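Altix Tabletop Arm Package, from Dalisay

Planning your first arm? Pull up a chair

We get a lot of calls that start with somebody apologizing for not knowing what to ask, and we like those calls very much, so please don't be shy! Most people come to the Altix with a job already in mind (sorting dishes, clearing a table, handing parts along a bench) and a budget that somebody upstairs wrote down in March without talking to anyone.

The arm and gripper together are $1318. That covers the controller, the power supply and one set of finger covers. A second set is worth having on the shelf from the start, and if you add it to the same order we ship it in the same box.

Floor stands are priced separately at $415 the pair. You may already own something that will do, so send Revathi Kamath a sketch with your table height and she'll tell you frankly whether to save your money.

The Pusanero training kit is $552 and includes a day with Patricio Barroso, either at your place or at our Tollitcombe shop. He is a patient man and will happily stay on a single grasp until everybody in the room has had a turn.

When you're working out space, measure the table and then measure again with the stands, the cables and a chair for the operator, as the floor fills up sooner than the tabletop does. Leave a little money for cable covers too. For dishes, plain plastic ones in mixed colors and sizes will keep you busy for weeks, and they cost next to nothing at any discount store.

Shipping weight and crate sizes are on the order form. Orders in by noon on Friday go out the following week. Quote item 1281 when you call and we'll have your notes open.

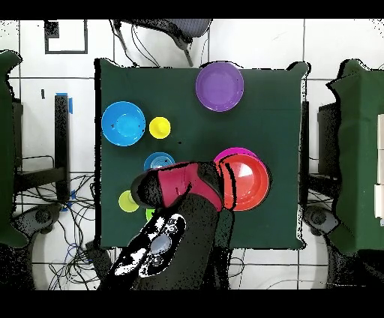 Gripper at the red bowl, dish-sorting work on a cloth-covered table.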